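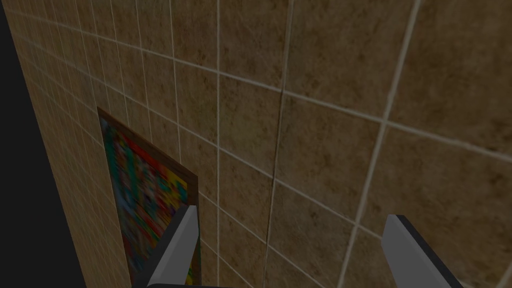

Pendants over the island: buy local or order online?

porchlight_rey
So we're finally redoing the kitchen and I need to pick lights for over the island. There's a little lighting store in town, Javier, been there since I was a kid, and I spent most of a morning in there. Loved it! Everything's switched on so you can see what the shade does to the light (I had no idea ribbed glass throws stripes all over the ceiling). The woman who helped me, Geum-ok Han, drew me a sketch on the back of a receipt showing how high to hang them.

Problem is the price. The pair I liked, the Hallix ones with the smoked glass, plus two matching wall lights and the hall fixture came to $2,612. My brother-in-law says I'm nuts and should get the same thing off the internet. What would you all do?

Reynaldo

tanfan86
Online, every time. I did my whole downstairs from Mikik and saved enough to pay the electrician. Showrooms are nice to look around in, but you're paying for the rent and the free coffee.

noel_aquino
Did you end up keeping everything from Mikik though? I ordered a brass one from them and it came out of the box orange. Like, traffic cone orange. Sending it back cost me $86 because it was "oversize," and then I went to a store and bought the one I should have bought in the first place.

tanfan86
Kept all but one. And that one was my fault, I didn't read the drop length and it hung at nose height. My wife is tall.

Layug_Electric
I hang these for a living so here's my two cents. I don't care where you buy, but please open the box before I show up! I've had jobs where the canopy didn't cover the old hole, or the cord was too short for a vaulted ceiling, and then you're paying me to stand in your kitchen and shrug. With a store you can usually swap it that afternoon. With online it's a new appointment.

Also check if it's dimmable and with what. The Prurnel LED ones I put in last June buzzed like a beehive until we changed the dimmer.
Mark Anthony

porchlight_rey
OK the dimmer thing I did not know. Geum-ok asked me which one I had and I said "the sliding kind," so I guess that's why she gave me a look.

Mark Anthony, how far apart would you put two of them? Island is a pretty normal size, seats on one side.

Layug_Electric
Depends on the shade, but I like at least 24 inches of clear space between them, and keep them in from the ends so tall people don't bonk their heads leaning over. Bottom of the shade a bit above eye level when you're standing. Have somebody hold one up while you sit on a stool, you'll know right away if the bulb's glaring at you.

arnel.t
I'm going to disagree with pretty much everybody and say split it. Buy the island pair from the store, because you'll look at those every day and you already know you like them lit up. Then get the hall fixture wherever it's cheap. Who stares at a hall light?

noel_aquino
I stare at my hall light. It's the first thing you see when you come in!

arnel.t
Fine, Noel gets a nice hall light. Rey can have a cheap one.

tanfan86
Has anyone tried just asking for a better price? I'm an online guy but my sister got money off at a small shop by taking the display model. Came with a bulb in it too.

porchlight_rey
Never crossed my mind to ask. I'm a terrible haggler, I once talked a guy UP on a lawnmower. But they did have the smoked glass pair hanging right by the door, so maybe.

Update, 09/03/2021: went back in and asked. She'll sell me the display pair for less if I can wait until the new stock comes in to replace them, and I can! Skipping the wall lights for now. Still arguing at home about the hall.

noel_aquino
Good for you. Get the nice hall one.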